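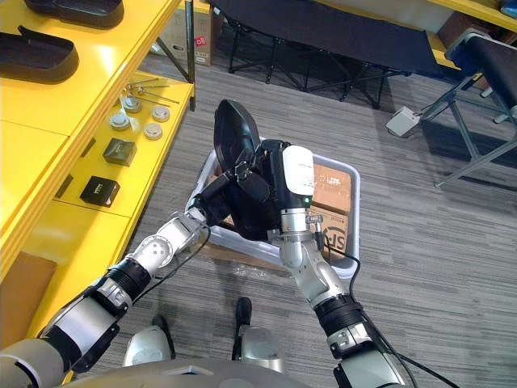
Emanuel Văduva told us once that ours was the only paper that had bothered to say how his case ended, and that the others had printed the arrest, spelled his name wrong and never come back. We have kept that remark close ever since, and it's as good a way as any to introduce ourselves!

The Rarncombe Court Letter began in June 2019, when Ekrem Yurt started sitting in on hearings at the Fononbridge courthouse and typing up his notes in the evenings. The first issue went out to 9 readers (most of them cousins, bless them). We now send it to 968 households, and there are eight of us, working out of two rooms over the old Bucur bakery.

We cover burglaries, assaults, fraud, missing persons and, every so often, something much sadder. When a case involves a child we leave out the name, the street and the school, even if other outlets have run them. We call people accused until a court says otherwise, and if charges are dropped we put that on the same page where the charges appeared.

Families are welcome to call or just come up the stairs - the kettle is usually on, and you don't need an appointment. If we got something wrong, please tell us. Corrections run in the next issue, at the top, with the name of whoever made the mistake.

Subscriptions and back issues: ask for Ekrem at the front desk.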